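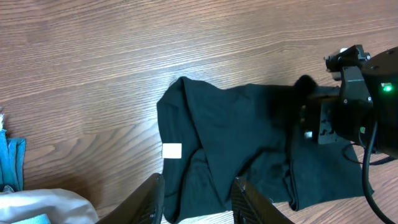 The deal was this: mail in three proofs of purchase from Prokus oatmeal, plus the original receipt, plus the form, and they would send you two tickets to the Fliston Winter Carnival and a plush moose. I read it out loud twice to my sister, who did not look up from her phone. It had to be postmarked by the last day of February and it was already the twenty-sixth. I had the form. I had the oatmeal, because my kids will eat exactly one kind of oatmeal and it's the one with the moose on it. The receipt was the trouble. I turned out every bag and every coat pocket in the house, and then I started on the clothes I'd worn that week, including the black shirt I'd dumped on the wooden table in a heap with its little white tag sticking up. It doesn't even have a pocket. I shook it anyway.

"What does it look like?" my sister asked.

"It looks like a receipt, Dee."

She went back to her phone.

So I drove to Vidal Foods. I've been going there for nine years and I know the lady at the customer desk well enough to know about her hip and her son's divorce, and I figured if anyone could print me a second receipt it was Araceli Campos. She was wearing the moose antlers. They all had to wear the moose antlers that month, even the guys in the meat department, and she had hers pushed way back like sunglasses.

"You want a duplicate," she said, before I opened my mouth.

"How did you know?"

"You're number fourteen today." She reached under the counter and pulled out a sheet of paper somebody had typed up. "Duplicate receipts not accepted. Original only. See, it's in the rules. Number six."

I read number six. Then I read the rest of them, since I was standing there, and number nine said limit 300 moose. Not 300 per store. Three hundred moose, period, for the whole state.

"Araceli," I said, "how many of these have people sent in?"

"How would I know that?" she said. Then she leaned over the counter and her antlers slid forward. "The Isov guy was in here yesterday. The one who fills the yogurt. He does the route with the Prokus guy. He says they had 290 as of Monday."

It was Tuesday. I want you to understand what that did to me. I'm not a competitive person! I let people merge. But my son had already named the moose. He had named it Kevin, and he had cleared a spot for it on his bed between the whale and the other whale, and there were ten Kevins left in the entire state and I was standing at a grocery store counter without a receipt.

"So I buy three more boxes," I said.

"So you buy three more boxes," said Araceli.

I went to aisle five. There was a hole in the shelf where the oatmeal goes. Just the price tag and a little drift of oats. To the left of it was the maple kind with no moose, which doesn't count, and to the right of it was a man about my age in a ski jacket with his arms full of Prokus Original. I mean full. He had his chin on top of the stack to hold it down.
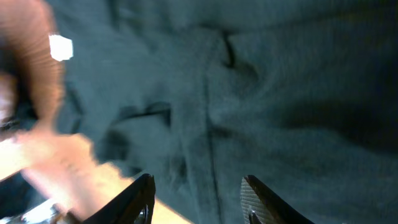
"Hi," I said. "That's a lot of oatmeal."

"I've got four kids," he said, without moving his chin.

"Could I maybe buy three of those off you? I'd pay you extra. I'd pay you double."

He thought about it. You could see him wanting to be nice and also wanting the moose, and I knew just how he felt, so I kept quiet and let him work on it. A woman with a cart came up and waited for us to move, and then gave up and went around by the canned soup.

"You got the form?" he said finally.

"I have like six forms."

"I don't have a form," he said. "They're out up front. I've been to three stores. I didn't want to say anything to her at the desk, she seemed stressed."

Well. I had the forms in my purse, every one of them, folded inside the coupon wallet my mother gave me as a joke when I got married. I gave him four. He gave me three boxes and wouldn't take the extra money, and we stood in line together like two people who'd just robbed the place. He told me his youngest only wanted the tickets because she thought the carnival was where the moose lived. I told him about Kevin.

Araceli rang us both up herself. She made a big show of handing me the receipt – held it with two hands, made me hold out two hands – and said if I lost this one she was going to staple the next one to my forehead.

I did the whole thing in the parking lot. Cut the box tops with the nail scissors from the glove compartment, circled the price with a pen that was mostly dried out, licked the envelope, drove it to the post office on Grand and watched the clerk stamp it. Then I went home and told my sister, who had moved from the kitchen chair to the couch, and she said, "All that for a stuffed animal?"

"And two tickets," I said.

"Aren't the tickets like eight bucks?"

I didn't answer that. I put the black shirt in the wash, finally, with the towels, and when I reached in to pull the load out an hour later there was something plastered to the inside of the drum, white and soft and coming apart at the corners. I peeled it off in one piece. You could still read VIDAL across the top, and under it a row of gray fuzz that used to be oatmeal. It must have been in one of the towels. Don't ask me how a receipt gets in a towel.

The package came five weeks later, after the carnival was over and they'd taken the tents down. No tickets. There was a letter saying the tickets had been mailed separately, and there was the moose, smaller than on the box, with one eye set a little higher than the other. My son carried him straight upstairs. That night when I went in to turn off the lamp, Kevin was on the pillow and both the whales were on the floor.

The tickets showed up in April. I've still got them in the coupon wallet, behind the two forms I had left over.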